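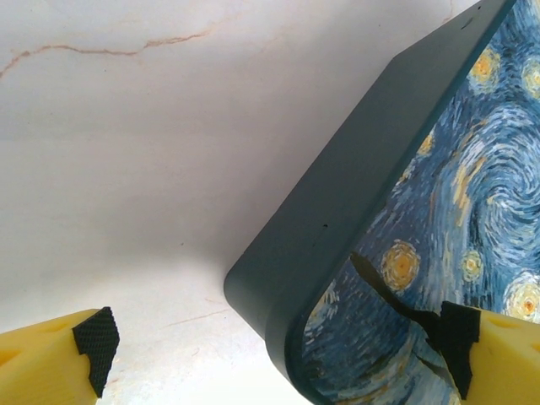
Do people buy art, or do they buy stuff with art on it?
Museum Studies project report, Tuesday, August 31, 2021

I picked this topic because I own way too many things with famous paintings printed on them (Starry Night is the worst offender in my room) and I wanted to know if I was weird. So I made a short survey and handed it out at the Saturday market in Tekville, next to the Saris print shop. I got 158 answers back, which was way more than I hoped for!

My big question was whether people who own a painting on a mug, a bag or a case had ever seen the real one. Only 24 said yes. A lot of the others told me they'd love to, but flights are expensive and a tote bag is not.

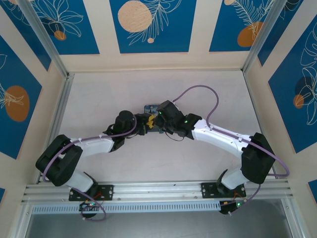

I also asked what people would pay for a poster, and 50 dollars was where almost everybody stopped. One lady said she'd go higher for a frame but never for the paper, and we talked for ages about her hallway.

My survey has problems. Market shoppers already like buying things, and question four was confusing (sorry!). In September I want to try it again at the Drirnonau library with the wording fixed, and ask kids too.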